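Bedmont two-tier stand, set-up guide
Section 3: Putting the stand together and getting it ready for the table
4 min read

Read the whole section once before you start. It's short. If you have the older Prusus version of this stand, the tray is the same shape but the rod threads the other way, so use the sheet that came in that box.

Before you start

Clear a flat surface. Counter, table, whatever, but flat. Lay down a towel or a sheet of foam if you care about the finish on your table, the bottom of the tray can scratch.

In the bag: rod, end knob, two washers, one bottom screw. No tools needed except a coin for the screw. If anything's missing stop here and see Section 6, don't swap in a screw from the drawer.

3.1 Lower tray and rod

1. Peel the film off both sides of the tray. There's a second piece down inside the rim, easy to miss.
2. Turn the tray upside down. Washer over the hole, then the bottom screw through it. Finger tight only.
3. Flip it back over, holding the screw head with one finger so it doesnt drop out.
4. Thread the rod onto the screw. Straight down. If it feels gritty, back off and start again.
5. Hold the rod, tighten from underneath with the coin. Quarter turn past snug. Stop there.

CAUTION: Overtightening will dish the tray floor. Once it's dished it rocks and there's no fix.

3.2 Upper tier

6. Second washer on top of the rod.
7. Lower the upper tier onto the rod, long side running the same way as the long side of the tray. It will go on crosswise too. Don't, it tips.
8. Knob on the end fitting. Hand tight.
9. Look at it from the side, eye level with the tray. Rod should be straight up. If it leans, loosen the bottom screw, straighten, tighten again. 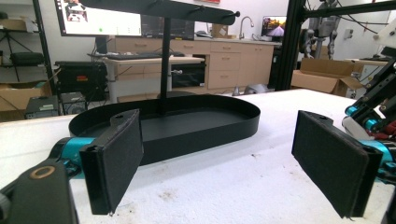

10. Push down lightly on each end of the upper tier, one after the other. A little flex is fine. A click or any turning is not, go back to step 5.

NOTE: Leave the stand empty for 2 hours if you used the thread gel from the Gajdoš kit. No gel, no waiting.

3.3 First wash

Warm water, dish soap, soft cloth. Wipe the inside of the rim, factory dust collects there. Dry it right away, the matte finish shows water spots.

Not dishwasher safe. Not the tray, not the rod, none of it. The finish goes chalky after a few cycles and it isn't covered.

3.4 Loading

Heavy things low, light things up top. Always load the lower tray first and empty it last.

- Lower tray: fruit, rolls, wrapped candy, small bowls.
- Upper tier: napkins, cookies, tea bags. Nothing with liquid in it.
- Spread things toward both ends. Don't pile it all on one side of the rod.
- Folded cloth napkins can go on the lower tray under food. Keep them flat or they ride up over the rim and pull things out with them.

To move it, empty the upper tier, then lift by the lower tray with both hands.

CAUTION: Never pick up a loaded stand by the upper tier or the knob. The knob is a cap and it will come off in your hand.

If the stand wobbles after loading, unload before you adjust anything. Check that the table is level, then the bottom screw, then step 9 agian.

3.5 Practice setting it out

Worth doing once before guests are there. Put the stand where it's going to sit, then place things in the lower tray with one hand and then the other. You want clear room on both sides of the rod and enough height under the upper tier to get your fingers in and out. Fabric items are good for this. They don't roll, and they don't mark the finish if they get dropped.
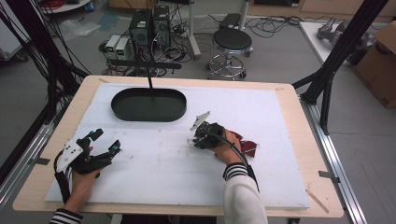

Zarkosura wrote: Step 7 needs to be in bigger letters, I put the top on crosswise twice and only caught it when the rolls slid off. Also my bottom screw worked loose after a month or so of daily use. Quarter turn with the coin and it was fine again, but you might want to say to check it now and then.

Good point, added below.

3.6 Upkeep

Check the bottom screw once a month if the stand is used every day. Check the knob when you dust. Store it upright, or take the rod off and lay the pieces flat with a cloth between them.

Next: Section 4, Taking the stand apart

17 comments
95 shares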